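23 January 2023
Entered by So-ying Tam, Finishing Workshop

Subject: Shellac on the Grestivell sample panels, second series

The purpose of this series was to settle the question left open in the previous entry, namely whether the gray bloom on the Grestivell panels came from the shellac itself or from the conditions under which it was applied. Nine panels were prepared. All were cut from the same maple plank, planed, scraped and sanded to the same grade. Grain was raised once with distilled water and cut back before any finish was applied.

Two batches of flakes were used. Batch A is the remainder of the Zolham dewaxed flakes already on the shelf. Batch B is the new Zolham delivery, opened for this series. Both were dissolved in denatured alcohol in glass jars, with the lids closed, and strained through a paper filter before use. Batch A was slow to dissolve. A soft lump remained at the bottom of the jar after a full night and had to be strained out. Batch B dissolved completely.

Nga La pointed out that a lump of this kind usually means the flakes are past their useful life, and that such shellac may stay soft however long it is left. Her view is entered here because it bears on panels 1 through 4.

Application

Panels 1 to 4 received batch A and panels 5 to 9 received batch B. All coats were padded on with a cotton pad inside a linen cover, using straight strokes along the grain. A very small amount of mineral oil was used from the third coat onward. Panel 9 received no oil at all and serves as a check.

Panels 3, 4, 7 and 8 were finished in the back room with the humidifier running. The remaining panels were finished in the main room with the window closed. Dong-hyun Ok kept the time between coats and initialed each one on the card pinned to the drying rack. The cards are filed with this entry.

Observations

Bloom appeared on panels 3, 4, 7 and 8 only. It appeared with both batches. On panel 7 it was faint and cleared when the surface was wiped lightly with alcohol. On panel 4 it did not clear, and the pad dragged and lifted the film along one edge. Panels 1 and 2 show no bloom but still take a fingernail mark. Panels 5, 6 and 9 are clear and hard.

The dampness of the room therefore accounts for the bloom, and the age of the flakes for the softness. These were treated as one fault in the first series, and the first entry should be read with that correction in mind.

Panel 9 was harder to pad than the others. The cover caught twice, leaving a short ridge near the center. The ridge was leveled with fine paper and is no longer visible in ordinary light, although it can be found under a low lamp. I would not recommend working without oil on any surface larger than a sample.

Gloss was read on the three sound panels after rubbing out. Panel 5 read 90, panel 6 read 88, and panel 9 also read 88. The difference is too small to act on. Nilton Tamayo prefers the look of panel 6 and has asked that it be kept as the reference for the Sesta cabinet doors.

A note on dark grounds

Lụa Ông has asked whether the same schedule can be used over black. It can, but a black ground will show every fault named above. Bloom that passes unnoticed on bare maple reads as a gray cloud on black, and dust in the final coat is plain from across the room. The lighting at inspection also matters - a glossy black surface should be looked at from more than one side before it is passed.
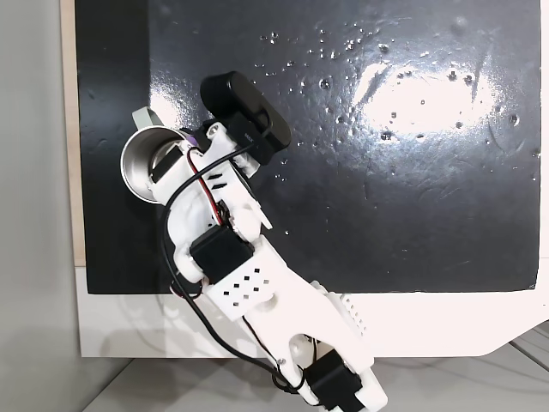 Stainless steel cup held on its side by the arm, over the glossy black board.

For black work I propose a longer wait before rubbing out, a clean pad for the last two coats, and no work at all in the back room while the humidifier is on. The schedule will be tried first on the Khổng tray, which is small and can be stripped without great loss.

Stock

Batch A is withdrawn from use and its jar is marked accordingly. Remaining batch B flakes weigh 335 grams. New jars are to be labeled with the date of mixing as well as the date of opening. A reorder can wait until March unless the tray has to be done twice.

Panels 1 to 9 are on the upper shelf, face up, with paper between them. Please do not stack anything on 1 or 2.

Comments

Nga La: Agreed on batch A. The lump was the same color as the one we had with the old buttonlac. Please keep a few of the flakes back, as I would like to try the hot plate test on them.

Dong-hyun Ok: Correction to the card for panel 8. The fourth coat was initialed on the wrong line. The times are right.

Lụa Ông: Thank you for the section on black. Will the tray be sanded to the same grade as the panels, or finer?

So-ying Tam: Finer. I will add the grade when the tray is entered.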